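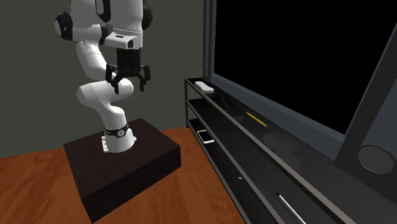 Štefanec gets its bakehouse back, and beds for guests upstairs

ŠTEFANEC, 7 Mar 2022. I'm Oleksandra Lytvynenko, and I get to write the happy press release this time! The old village bakehouse opens its doors again this month, with a bread oven we can all use and four guest rooms up the stairs (mind the third step, it's higher than the rest).

We started clearing the place out in October. The roof was the big headache, and for a while I thought we'd be baking under a tarp. Then 48 households chipped in, some with cash, some with lumber, and one with a truly heroic amount of soup.

Konero, our little weaving workshop, made the blankets for every room. You can buy one to take home too, and the money goes straight back into wool and wages.

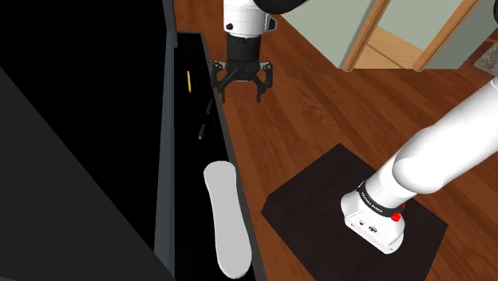 Open drawer and wooden floor.

Bread classes are for 10 people at a time and run 90 minutes, plus however long you want to sit and eat afterward. Walkers coming over from Udbridge can leave muddy boots in the hall. We'd love to see reporters as well, so come hungry and ask for me at the oven.

Recent items
Udbridge footpath gets new signs
Konero looks for two apprentice weavers
Skareteck choir sings in the old chapel

Comments

Marta: My grandmother baked there! Is the rye going to be on sale?

hillwalker: Can I bring a dog if I stay over?

Pavel: Good soup, I had three bowls.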